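The long lounge makes a comeback
Reading time: 2 minutes

Cream leather used to be the choice of people with no kids, no dog and no red wine. Sales staff at Vellard, which has sold furniture in Ballarat for 17 years, say that has changed. Long pale sectionals are now among the first things customers ask about when they move into a new place, and many are happy to spend $3,000 or more.

Part of the appeal is comfort. Older leather lounges had low, hard backs. Newer ones tend to come with padded headrests, so you can watch a film without your neck giving out halfway through. Tufting has also returned after years of flat, square cushions.

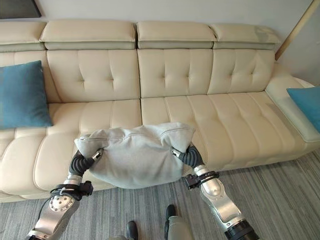

Tufted backs, ribbed seats and a pair of muted teal pillows on a cream leather sectional.

The drawback is that pale leather shows wear. Headrests usually go first, from hair products and skin oils, followed by the armrests. Wipe both down every 2 weeks with a damp cloth and a mild leather soap, then dry them with a towel. Run the vacuum along the seams with a brush head while you're there. Crumbs collect in channel stitching and they scratch.

Keep the lounge out of direct afternoon sun. A leather cream twice a year is plenty, and too much leaves the surface tacky.

Cushions are the cheap way to add colour. Blues and greens sit well against cream, and a light grey will calm things down if the room is already busy. Velvety fabrics grip leather better than cotton, which slides. Wash new dark covers on their own before they go anywhere near a pale seat, as the dye can rub off.

Measure your doorway before you order. Sectionals generally arrive in pieces, but the corner section can still be a tight fit in an older house.

Related stories
Gokstead dining chairs: 7 months on
Small balconies, big pots
Inside the Zakaria tile workshop
How to get candle wax out of carpet

Contact us | Copyright Fleltov Magazines | Back to top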